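Lost Property at Harstead: Where It Goes and Why So Little Is Claimed

Project report by Chibuzor Aliyu and Melquiades Ponce
Handed in July 25, 2020

1. Background

Harstead has two lost property points, one at the front desk and one beside the sports hall. Both take in clothes, bags, bottles and books. Things are kept until the end of term and then given to a charity shop. We wanted to know how much gets back to its owner, and whether a simple change to the way things are logged would help.

We picked the subject after Melquiades lost a coat in September and found it by chance at the wrong desk. It had been handed in the same day, but the two desks keep separate books and neither could look in the other's.

2. What we did

We read through both log books for the last full school year and typed every entry into one spreadsheet. This came to 1024 entries. The handwriting was hard to read in places, and where we could not agree on a word we marked the entry as unclear and left it out of the later tables.

We then sorted the entries by type. Clothing was by far the largest group. Caps, hats and scarves were hard to sort, as staff often wrote only "hat" or "blue hat" with no size, label or mark. 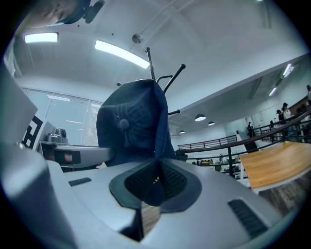 An entry like that is of little use to someone phoning the desk. We found 77 entries that gave a colour and nothing else. When we asked the front desk how they deal with calls about such items, they told us they ask the caller to come in and look.

We also gave a short set of questions to 10 students in our year. They were asked if they had lost anything at school, if they had gone to look for it, and which desk they had tried first.

3. What we found

Most of the students had lost something and had not gone back for it. The reason given most often was that they did not know where to ask. Some thought things were thrown away after a week. One said he had been to the sports hall desk at lunch and found it shut.

Bags and phones did much better than clothes. They nearly always have a name or a card inside, so the desk can get in touch with the owner. Trousers and jumpers sat on the pegs the longest. Few had a name tape, and in the older pages of the sports hall book they were sometimes logged together as "clothes, various".

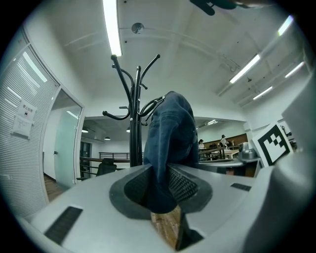

4. Problems with the work

The log books only show what was handed in. We have no way of knowing how much was lost and never found. The group who answered our questions was small and all from one year, so their answers may not hold for younger pupils. We had also planned to time how long each item was kept, but the date of collection was missing too often.

5. What we suggest

Both desks should use one shared book or file. Each entry should have the colour, size, brand and any mark, plus the place where the item was found. Opening times should be put up at both desks and sent home at the start of term.

We would like to try this for one term and count the items claimed. The front desk has agreed in principle, and the sports hall desk wants to see the form first. A draft of the form is at the back of this report.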